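My grandmother's house in Grirneck went up in 1917, and for most of my childhood I believed it was held together by soup. Everyone ended up in the kitchen -- coats on, boots dripping, all talking at once (and no one listening!).
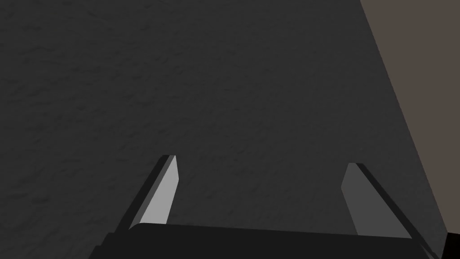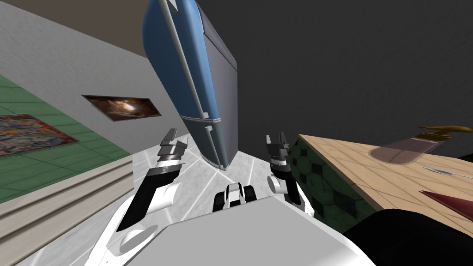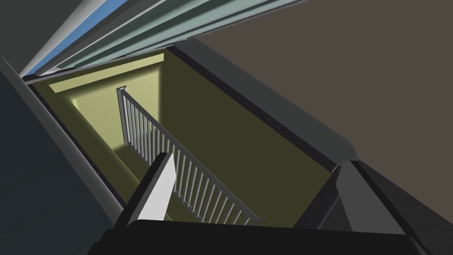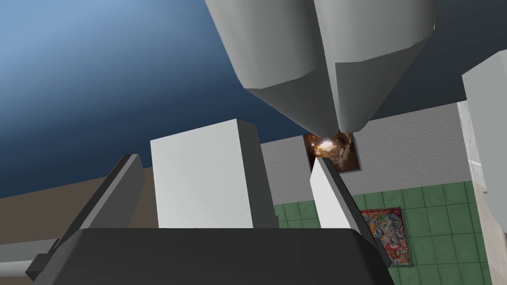

Interior views, including a blue refrigerator and a white stair railing.

Adalberto Barbosa, who grew up two doors down, still makes her bean soup every November, and he swears it needs a second night on the stove. I've never had the patience -- I eat mine standing up.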